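**21 May 2020**

1/ A few people have asked how we got back from the island, so I'm putting it all in one place.

2/ Birutė Ots and I flew out in March for ten days. On day four the airline cancelled every flight home. We got a text at breakfast and no phone number to ring.

3/ The hotel in Bakel closed two days later. Staff gave guests until noon to leave. There were 231 of us and one coach.

4/ We found a room over a bakery run by the Stasik family. They charged us 270 euros for the first week and nothing after that. I've since sent them the rest.

5/ The consulate took our names on a web form. Heino Toom, who was in the next room and spoke the language, rang them each morning and passed on what he heard to the rest of us. Mostly it was "wait".

6/ A ferry was laid on in the third week. It had 577 places and nearly 2000 people wanted one. Families with small children and anyone short of medicine went first, and I've no complaint about that.

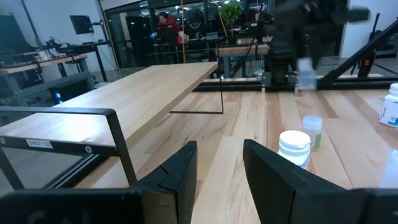 7/ We got on the second sailing. Eleven hours, no cabins, then a night in the port hall and a charter flight at six.

8/ Insurance: Wivetti paid for the new flights but turned down the room and the ferry. I've appealed. They want receipts with a stamp on, and the bakery doesn't have a stamp.

9/ If you were on that sailing and have had the ferry fare back, please message me and tell me which form you used.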